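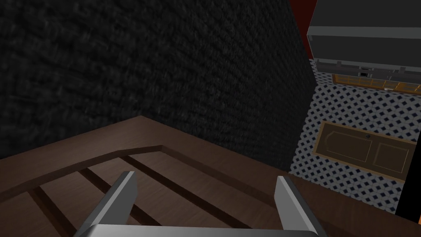

Dark wall, brown wood.

I gave up the car in November and have been getting the bus to work since then. It takes 25 minutes door to door if the first one turns up, and a good deal longer if it doesn't. The stop is at the bottom of our hill, next to the chemist, and there's no shelter, so I've bought a proper coat.

The fare is the part I notice least. What I do notice is that I have to leave the office on time. Before, I would stay on to finish something and then find it was dark and I hadn't thought about tea.

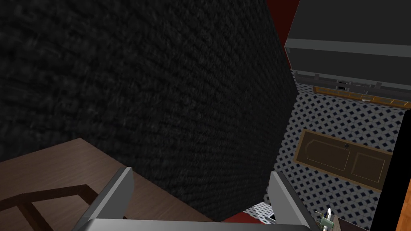
Siwan Humphreys, who sits opposite me, has been doing this for years and told me to get the 20 past, not the one before it. The earlier one fills up with the school lot and stands at the lights for ages. She was right. I get a seat most mornings now and I've read five library books, two of them long.

Shopping is harder. I used to do one big trip, and now I carry home what fits in a rucksack – potatoes one day, tins another. Flora Sutherland next door has offered me a lift to the supermarket once a month and I've said yes. 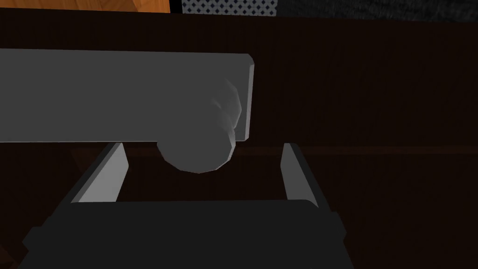

The Sunday timetable is still hopeless and I haven't found a way round it. I've written to the council and had a reply saying my comments had been passed on.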